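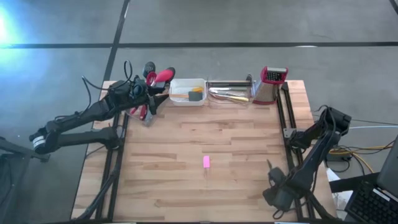 I've been following the small satellite business for over 13 years, mostly from my kitchen with a mug of tea going cold, and I've never been as grumpy about it as I am this month. Every firm with a box of electronics and a ride to orbit now seems to want its own coin to go with it. Give me the bits you can put on a bench any day. You can walk round that sort of thing and ask awkward questions. Try walking round a token!

Take Nustel. They want to put up 20 little satellites, each one holding a copy of a ledger, and they're paying for the lot by selling digital tokens to people like me. I read the paper they put out (twice, on a train, which shows you what my social life is like) and there are pages and pages on how the tokens get shared out. The radio gets a paragraph. The batteries get a line! I wanted to know what happens when one of these things goes quiet on the far side of the planet, and how long it takes the others to catch up, and I came away none the wiser.

Now, I do think there's a decent idea buried in there. A record kept overhead is hard for anyone on the ground to seize or switch off, and I can see why a small bank or a charity working somewhere rough might pay for that. Ginora have been saying so for ages, and they've gone about it the dull way, with two test craft, a proper loan and no coin at all. They don't get the headlines. Their launch has slipped to December and they simply said so, in plain words, on their own website. I nearly sent them a card.

Eltadow worry me more. They've bought parts from Bednarek, who make perfectly good kit, and they wave that name about as if a sound circuit board made the rest of the plan sound too. Buying good flour doesn't mean you can bake, as my Christmas cake proves every year.

So I'm keeping my money in my pocket for now. If Nustel get even a couple of theirs talking to each other and publish the logs, I'll read every page, and I'll happily eat my words on here.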